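How to store reusable shopping bags so they don't take over the kitchen?

Posted by Mariama Wumbei in Home & Storage

Hello all. In our apartment we have too many reusable bags. Some are thick cotton canvas, some are the thin nylon type which you can fold very small, and a few are from a big furniture store and I don't count them because they never leave the closet. All of them live in one drawer next to the oven, and the drawer doesn't close since December.

I tried to roll them, but the canvas ones open again by themselves. I also tried to put all bags inside one bag on a hook, but then the one I need is always at the bottom. My questions are: do you fold canvas and nylon in the same way? And is it better to keep them standing or lying? The drawer is 30 cm deep, if this helps.

3 replies

Jozef Verbruggen
I had the same drawer, so I can tell you what I do now. First, separate the two materials. They behave very differently and if you mix them, the slippery ones slide out of the pile each time you open the drawer.

For the canvas: choose the stiffest bag and let it stand upright as the container. Fold its rim to the outside one time, like you do with the sleeve of a shirt, so the opening stays wide. The others you fold in three along the length, with the handles inside, then in half, and you put them in standing, like files. I don't iron them. A warm hand over the fabric is enough.

For the nylon: lay it flat on a table and push the air out from the bottom to the top. Fold the sides to the middle, then make it small from the bottom. If there is a strap, leave it for the end and wrap it around the packet. I do this at the kitchen table after shopping, before the bags have a chance to go anywhere else.
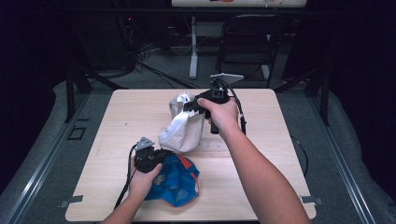 White canvas bag standing, blue nylon one still to be folded.

Don't worry if the canvas looks crumpled, it is normal for thick cotton. Mine from De Haan was washed many times and it still stands — only the corners became a bit soft. For your drawer I would measure the height also, because a standing bag needs more than you think. If it is only 13 cm, then fold the rim two times or use a low box.

ulari63
just throw half of them away, you don't need so many

Sestier
I agree with Jozef about separating, but I keep mine lying. Canvas on the left, nylon on the right, with a piece of cardboard between. It is less beautiful but it takes me one minute. Also put two bags in the car or by the door right away, then the drawer is already less full.

One more thing, please be sure that they are dry before you fold them. I once put away a bag which had carried frozen peas and the smell was in all the others.

Mariama Wumbei
Thank you! I measured, it is 13 cm exactly, so Jozef guessed well. I will try the low box for the canvas. The nylon ones I folded this evening and they fit now in an old bread tin. The furniture store bags I will think about later.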